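Shoe shine wipes, the black and yellow pouch ones — worth keeping in a bag?

Short version: yes for smooth leather, no for anything else. 4 out of 5.
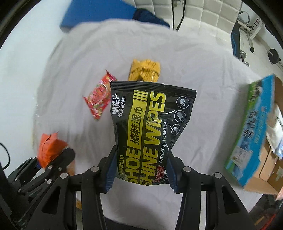
QIANHUI Shoe Shine Wipes, black pouch with the yellow band. "Powerful formula," says the front.

Writing this on a lunch break so excuse the mess. Been going through these since November. Bought a bundle of 6 from Tusham, the discount place by the station, mostly for work shoes. I walk 30 minutes each way and half of it is gravel path, so my shoes look terrible by the time I get in.

What I've used them on: black Temier lace-ups (smooth leather, old), brown ankle boots, white sneakers, one pair of suede loafers. The last one was dumb, see below.

Black lace-ups. Great. One wipe does both shoes if you're quick. Dust and dried salt came right off the toes, and there's a soft shine after. Not a polish shine. Don't expect to see your face in it. Lasts me a day, maybe a day and a half if it stays dry out.

Brown boots. Also good. Did the heel first to test the color and no change that I could see. The crease across the toe needed a second wipe.

White sneakers — meh. Rubber edge came up nice, the fabric part just went gray and damp. I still use my Brunet brush and dish soap for those.

Suede. Don't. Left a dark patch that took 2 days to fade and the nap is still flat there. My own fault.

Smell is strong when you first open it, kind of lemon and furniture spray. Gone in a few minutes. I wouldn't do it in a car with the windows up. Hands feel a bit waxy after so wash them before you touch a shirt cuff. Learned that one at the office.

Now the drying out. Biggest gripe. I left one pouch half used in my desk drawer and teh wipes on top were stiff by the next week. Since then I fold it over and put a binder clip on, and keep it in a zip bag. Fixed it mostly.

Compared to the Pusmont sponge I had before: sponge gives more shine, but it leaked in my backpack, twice. Wipes win for travel. Sponge wins if you have a shelf at home and 40 seconds more patience than me.

Would I buy agian? Already did. One in the desk, one in the suitcase with the snacks and chargers, rest in the hall closet. If they came in a pack with a proper lid I'd give it all 5.

Good: fast, small, nice on smooth leather
Bad: dries out, smell, useless on fabric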